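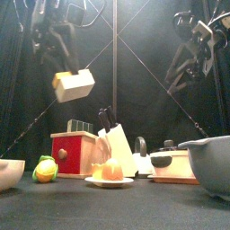
Cerncombe Walking and Cycling Links: Progress Report No. 2

Prepared for the Drurnstead Active Travel Fund
22 October 2024

Summary

Work on the Cerncombe links is mostly on program. The shared path along Nidow Road is open from the railway station to the library. The crossing at Vashisht Street is behind and will not be finished by the date in the funding agreement. We are asking for a variation to that milestone. No extra money is sought.

Nidow Road shared path

The contractor finished the concrete path in the last week of the reporting period and the line marking went down a few days later. Kerb ramps have been rebuilt at all side streets between the station and the library. The ramp outside the medical centre was poured too steep the first time and was broken out and redone at the contractor's cost.

Parking was the main concern raised during construction. We removed 11 kerbside spaces on the northern side, as shown in the approved plan. Traders near the bakery asked for a loading zone to be kept and we have moved it around the corner into the side street. It operates on weekday mornings only. We have had two complaints since the change, both from delivery drivers, and we will look at the signs again before Christmas.

Lighting is still to come. The poles are on site but the electricity distributor has not given us a connection date. Until then the section under the railway bridge is lit only by the existing street lights on the far side of the road, and we have put up temporary reflective markers on the bridge piers.

Vashisht Street crossing

The design was changed after the 20 per cent drawings were reviewed. The reviewer wanted a raised crossing in place of the refuge island, as buses turning left could not clear the island without mounting the kerb. We agreed with this. The raised crossing needs a new drainage pit on the eastern side, and a water main was found to run shallower than the records show. Relocating the main is a job for the water authority and has to wait for their crew.

We now expect the crossing to be built in March. The school crossing supervisor will stay at the existing location until then, and the 40 km/h school zone signs will not be moved.

Bike parking

Hoops have been installed at the library and the pool. The station hoops were delivered in the wrong finish and have gone back. Replacement stock is due next month. The lockable cage at the station is not part of this grant and is being handled under a separate agreement with the rail operator.

Community contact

A drop-in session was held at the library in the evening. It drew 17 people, most of whom live within walking distance of the path. The strongest request was for a lower speed limit on Nidow Road past the shops. Speed limits are set by the state, and we have passed the request on with our traffic counts attached. Several people also asked for a bell reminder sign where the path narrows near the bus shelter. That sign has been ordered.

Budget

Spending on the path is within the approved amount, with the retention still to be paid. The saving on asphalt will be put toward the drainage pit at Vashisht Street. Invoices and the updated cost schedule are in the attachments.

Next period

Connect the lighting on Nidow Road.
Install the station hoops.
Confirm a start date with the water authority.
Repeat the bike and pedestrian counts at the library and station ends.

Decision requested

That the fund approve a revised completion date for the Vashisht Street crossing, with all other milestones unchanged.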